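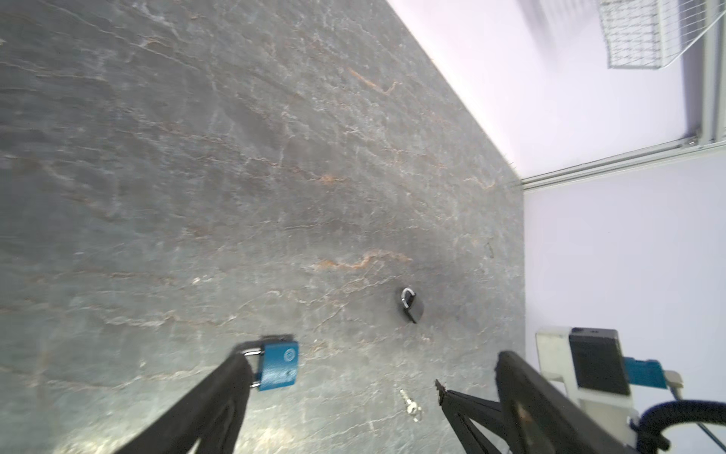

I've had the Zodley on my bench for most of a month now, and a few of you have been asking (very patiently, thank you!) whether it's worth the money. The kit was $935 when I ordered it in January, plus an evening of looking for a hex key I already owned. I'm no engineer, I just like fiddly things, and my friend Uzma Virk, who talked me into this, swore the fiddly things were what it did best.

Setup was kinder than I expected. The Kwok software found the gripper on the second try, and the booklet is written in plain sentences, with big type, bless them.

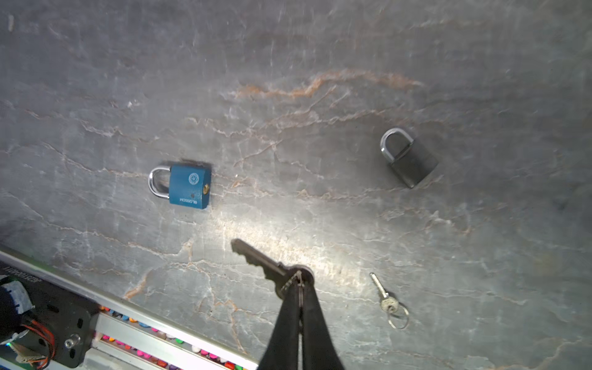

What I cared about most was small metal stuff, the kind of job where a cheap gripper gives up and so do I. I went with padlocks and keys, on that gray stone with the rusty orange veins, so there's plenty of pattern and glare for the camera to cope with. Holding the big key by its ring, with the blade hanging over toward the blue lock, is the sort of grip I'd have bet against before I bought it.

My one real grumble is the spare finger set, which is another $186 and ought to come in the box. I've written to Zallby about it and will add their answer to this post if I get one. Next up is threading beads, so wish me luck!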